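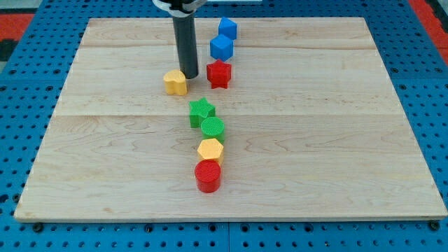

Can a robot tidy a toy box yet? (or a bench, or anything)

Last updated: December

Marnden Makers Forum > Workshop and Home > Machines that do chores

tinsnips
Right, I want to have this out properly because we got halfway through it at the December meet-up and then they turned the lights off on us. My sister has asked me whether she should hold on for a household robot before she redoes the utility room. She's read somewhere that they'll be folding towels and putting the toys away any minute now. I said no chance, get your cupboards fitted. Then I went home and watched far too many clips of arms pushing coloured blocks about and started to wonder if I'd been a bit quick. Where do people think we are? Not racing cars round a factory, I mean chores. Sorting, wiping, putting things back where they live.

Osaze Odukoya
Depends what you'd call a chore. I've spent most of this year with a small arm and blocks much like those: stars, hearts, cylinders, hexagons, cubes, all printed, two of each colour. The job I give it is "put the yellow heart next to the yellow hexagon" or "push the red star away from the blue cubes". It only has one straight finger to push with, so no picking up at all. It's a lot harder than it sounds! Push a star slightly off centre and it spins, push a cylinder and it wanders off sideways, and if there are two blocks close together you can't shift one without thinking about its neighbour. When mine gets it right I still grin like an idiot.

grumpy_lathe
With respect Osaze, that's a toddler's game. My granddaughter does it while eating toast. If we're still at pushing a heart across a board then tinsnips' sister can order her cupboards with a clear conscience.

Osaze Odukoya
Your granddaughter has had a few years of practice, and she can feel what she's touching. I'd say it's the right game to be playing. Laying the table is mostly nudging things into line. So is squaring up parts on a bench before you clamp them.

pollybobbin
Can I come in from the shop-floor side? I pack for Dedow (fittings, brackets, little bags of screws, that sort of thing) and we've had a Wyss arm on the end of line 2 since spring. It does 300 boxes before lunch and never moans, and I was all ready to hate it. But everything has to arrive the same way up. If a bag has slumped over, it stops and sits there with its light on till one of us goes and pats the bag flat. So yes, it does a chore, and I do the chore of looking after it. I don't mind, my wrists are much better than they were.

grumpy_lathe
There you are then. A conveyor with airs.

pollybobbin
A conveyor never saved my wrists, thank you very much.

m_quill
I'm somewhere in the middle. What gets me is how tidy the practice set-ups are. Nice flat board, bright colours, plenty of bare wood to shove things into. My kitchen worktop has post on it, half an onion, a charger and a cat. Show me one that can clear *that* and I'll pay the 3000 quid tomorrow.

Osaze Odukoya
Fair point about the clutter. I've tried mine with a tea towel on the board and it was hopeless, it kept shoving the towel along with whatever was on top. A plain flat surface is where you have to begin though, or you can't tell if it went wrong because it misread the block or because it pushed it badly. I changed two things at once in the summer and lost a fortnight to it.

tinsnips
How many goes does it need before it's any use? Serious question.

Osaze Odukoya
For a new instruction, I sat and steered it by hand 300 times before I let it loose. Then on 20-odd fresh layouts it managed 18. The ones it missed were both stars. Wretched stars.

m_quill
18 is better than I'd have guessed! I take back a small portion of the cat.

grumpy_lathe
18 is fine for blocks. Would you let it put your grandmother's glasses away at that rate?

Osaze Odukoya
No, and I wouldn't let you either, I've seen your bench.

lurkel_fan
We bought the Lurkel floor mop and I love it to bits, but it's the same story as Polly's. I pick up the socks, I move the chairs, I rinse the pad, and it has a lovely time going up and down. Still counts as help in my book. I'd have said five years for proper tidying up, my other half says twenty.

tinsnips
OK, I've told her to get the cupboards. She wants to know if she should leave a socket in the bottom one just in case, and I said yes, put a double in.

pollybobbin
Definitely a double.

Related threads
Wyss arm keeps stopping on soft bags
Lurkel mop: which pads last?
Best filament for small printed blocks
Pegboard benches, pros and cons

Contact the moderators | Copyright Marnden Makers Forum | Back to top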